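Home | Kitchen | Workshop | Games Room | Ask Us
Last updated: 31 Oct 2018

Game controllers, headsets and consoles: which cleaning tips are worth your time?

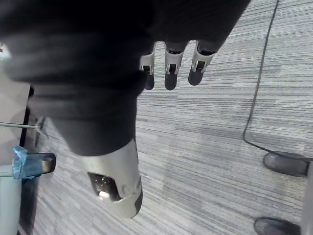

Dark fingertips over gray striped carpet.

I have read a lot of advice on looking after game gear, and most of it seems to be written by people with something to sell. I tried the common tips on the stuff in my own house over one long August, with two kids playing most evenings. A few were good. Several were a waste of a Saturday's worth of patience.

Toothpicks for the seams. Yes. A wooden toothpick run along the join of a controller picks up the gray gunk better than any of the special brushes I bought. Go slowly near the triggers. The Gorklow detailing kit has 23 pieces in its case, and the one I still use is the cloth.

Rubbing alcohol on everything. No. It's fine on bare metal contacts and on hard plastic if you go easy, but I dulled the printed letters on one set of buttons with it. A cloth that is barely damp, with a drop of dish soap, did the same job. Take the batteries out first.

Blowing into cartridges. People will tell you this fixed every game they owned as a child. I suspect pulling the thing out and pushing it back in did the fixing. Use a cotton swab on the contacts, let them dry, try again.

Baking soda on sweaty ear pads. My neighbor Kerubo Mushi swears by it. I left it on overnight and got ear pads that smelled the same and had white powder in the stitching until Halloween. If the pads come off, wash them by hand in cool water and dry them flat. If they don't come off, wipe them down after use and accept that you'll be replacing them.

Thumbstick drift. You'll read that compressed air cures it. On my three bad sticks it helped one, for nearly 42 hours of play, and then the little guy on screen started walking left again. Worth a try before you spend money, but I wouldn't call it a repair.

Keeping the console off the carpet. This one I believe. Carpet sheds fluff, and the vents pull it in. A plain shelf with a hand's width of space behind it is enough. You don't need the Patrício cooling stand, which as far as I could tell added a second fan noise to the first one. Vacuum the vents from the outside with the console unplugged, on the lowest setting.

Cable ties. The reusable cloth kind are good. The plastic zip kind get pulled too tight, and then you're going at a charging cable with scissors. I wind cables in a loose loop and hang them on a hook inside the cabinet door.

Disc repair with toothpaste. Caroline Rugemalira wrote in to say it saved a racing game of hers. I tried it on two scratched discs. One had loaded sometimes before and loaded sometimes after. The other went in the trash. Maybe her toothpaste is better – she didn't say which.

Stickers left by the secondhand store. Warm the label with a hair dryer on low for 60 seconds and peel from a corner. Cooking oil takes off what's left on a plastic case. Keep it away from the paper sleeve.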